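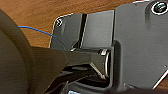 Section 4. Getting the Clernis sled ready for the season

Okay, you've got the sled out of its summer wrap (see Section 3 if it's still hanging up) and now we put it back together. I do ours at Ginness in the fall, well before there's any snow to rush me, and I'd say give yourself a whole evening for it. These steps are for the two-handle Clernis with the long tail rope. If yours is the older Plendance with the fixed handles, skip to Section 5.

1. Set the sled upside down on two padded sawhorses. Run your bare hand slowly along the hull, nose to tail. You're feeling for gouges more than looking for them! Small scratches are fine. Anything that catches a fingernail gets circled in grease pencil and goes in the log.

2. Check both fins. Every bolt should be snug, and the fins should not wiggle when you push on them sideways. Mine always wiggle a little the first time, so I tighten, push again, and tighten again.

Caution: don't crank on those bolts. I stripped one that way back in July and ended up waiting on parts.

3. Flip the sled over (get a second person, please, I mean it) and slide the handles into their sleeves. Left handle first. The pins go in from the outside, with the clips facing the tail.

4. Lift the sled by the handles, just a few inches, and give it a good shake. If you hear a clunk, a pin isn't seated. Pull it and start over.

5. Lay out the tail rope, all 30 feet of it, on a clean floor. Run it through your hands with gloves off. Flat spots, fuzzy patches or a stiff section mean the rope is done. Cut it up so it can't sneak back onto a sled, and put on a new one.

6. Clip the tail rope to the rear ring and lock the carabiner. Then lean back on it with your full weight. 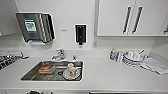

Kwabena Issahaku reads that last step differently: lean on it, sure, but do it from both sides, because a ring that holds fine on a straight pull can still shift when the sled is sidehilling. I tried it his way and I've kept doing it, so call that step 6 and a half.

7. Thread the patient straps, buckles on the left. Close and open each buckle with your thick gloves on. Any buckle you can't work in gloves gets swapped out now.

8. Drop the chain brake over the nose and let it hang, then hook it back up. It should move freely both ways with no twisted links.

9. Load up. Blanket, splint bag and tarp go in that order, with the tarp on top. Strap it all down.

Note: sled numbers matter here. 135 lives at the top shack and 216 lives at the bottom of Hendricks, and their packs are not the same. The list is taped inside each lid.

10. Sign the log. Ours for this sled reads 2020-10-13, new tail rope, one gouge circled near the nose. Leave the sled nose up against the wall with the handles folded in, and go on to Section 6 for the first run on snow.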